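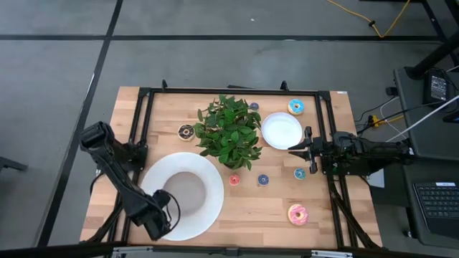
Two-arm station during the toy donut task, with bowl, plate and plant on the tabletop.

Recording a tabletop sorting task by teleoperation

Updated July 4, 2023

This page covers recording demonstrations on a Sernomo two-arm station, using the toy donut task as the working case. It assumes that both follower arms are mounted and calibrated and that the Unis recorder starts without errors. Calibration has its own page.

1. Set the task

Write the task as one sentence before recording. Ours reads: "Put the donuts in the bowl." The sentence is stored with every episode, so changing it halfway through means starting a new set.

Place the large bowl toward the left arm and the plate toward the far right. The plant goes between them. It is an obstacle, and the operator has to route both arms past it without brushing the leaves. Scatter the donuts by hand. Mix large and small ones, and leave at least one close to the plant, where the approach is awkward.

2. Clear the arms

Move each follower slowly through its range with the leader arm. Watch the cable loop at the wrist through a full rotation. If it pulls tight, stop and re-route it before going on. Keep power cables on the equipment side of the station.

3. Start an episode

Bring both leaders to the rest pose and hold for two seconds. The recorder will not arm if any joint differs from its follower by more than the set limit. Press the left pedal to start.

Open the gripper fully before descending. Approach small donuts from directly overhead, large ones with a finger on either side of the ring. Close until the fingers stop moving, then lift straight up. Squeezing the leader harder adds nothing and trips the current limit.

Use whichever arm is nearer. A donut on the far right can be handed over above the front part of the table — keep the handover low, so a drop does not roll far. Release inside the rim of the bowl, in the deeper center. Donuts left on the wide rim count as misses.

4. End and label

Return both arms to rest and press the right pedal. Mark the episode as good, recovered or failed. A recovered episode contains a missed grasp that the operator corrected. Keep these. Delete an episode only if a camera dropped out or somebody reached into the workspace.

5. How many

Record in blocks of 22 episodes, then change operator. For this task we train a first policy at 300 episodes. The current set, stored as Stostik, holds 349, including recovered ones. The recorder splits any episode longer than 2000 steps, and split episodes have to be joined before export.

Known problems

Follower lags behind leader: close the preview window and restart the recorder.

Gripper does not open fully: re-zero the gripper only. The arm calibration is unaffected.

Recorder refuses to arm after a handover: one leader is outside the rest tolerance — usually the wrist joint.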